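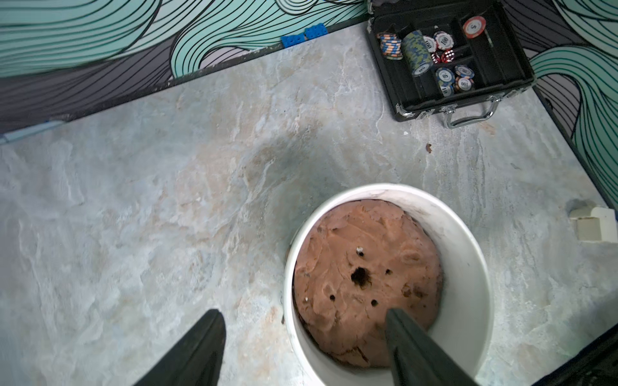

I've had the Grisska twin arm kit bolted together since October, so I figure I've earned the right to have opinions about it. It cost more than my first car and I love it anyway, mostly for the fingers. They start out wide at the base and narrow down toward the tips, and I didn't appreciate that until I started putting them into things. With the bucket job, one finger can go down into the doughy stuff while the other stays outside over the tabletop, straddling the rim like a big clothespin. My old grippers were two flat paddles, and they would have been hopeless at that!

Okay, the build. The box says an afternoon. It took me two weekends, and that was with Ye-rin Ban from our shared workshop holding the second shoulder while I hunted for the right hex key (there are three sizes and two of them look identical under bad light). The bases go on first, along the front rail, and I'd really urge you to leave those bolts a little loose until both arms are up. I cranked mine down straight away and had to undo the whole lot when the plate wouldn't line up.

The manual is fine up to page 15 and then loses its mind. It skips from the elbow joint to "connect wrist cable" as if you'd know which end was which. I emailed support, and a very patient guy called Murdo Hepburn wrote back with a hand-drawn diagram that was better than anything in the book. Print that, Grisska! Put it in the box!

Cabling is my one real gripe. The wrist cable stands out in a loop and I keep worrying about it catching on something when the arm swings. I tried clips, then tape, and I'm now on little fabric ties from Noh, which give it enough slack to turn without flapping all over the place. You'll want to budget for something similar. The wires down by the bases aren't pretty either, and the cable duct out front helps less than I'd hoped. 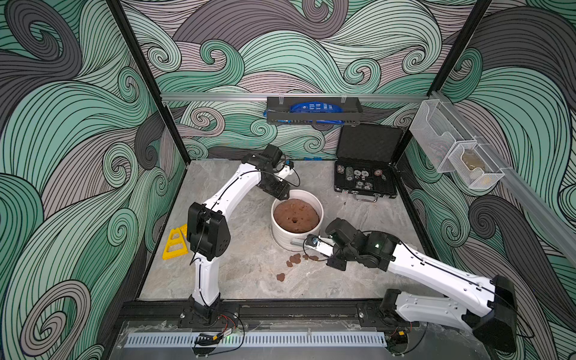
Two arms sharing one bucket is a much tougher test than the block stacking demo that comes with the software. They both want the same few inches of air. You can set a keep-out zone for each side, but the menu for it is buried, and the first time I tried I managed to lock the right arm out of its own half of the table. Ro-un Cho showed me you can save the zones as a profile, so now I load that before a session and get on with my evening. Setup is down to 20 minutes, most of it me clearing off a spot.

I like the small green light at the wrist way more than I expected to. It's easy to pick out against the black housing, even from across the room with a coffee in my hand.

Would I buy it again? Yeah, I would, though I'd wait for a sale and I'd order spare fingertips along with it. Shipping on a spare pair by itself is silly money. And if you're going to do sticky jobs like mine, put down a top you can wipe. Crumbs get everywhere, and the joints at the base of the fingers are a pain to clean (an old toothbrush gets in there okay).

Four stars. It gets the fifth when they fix page 15.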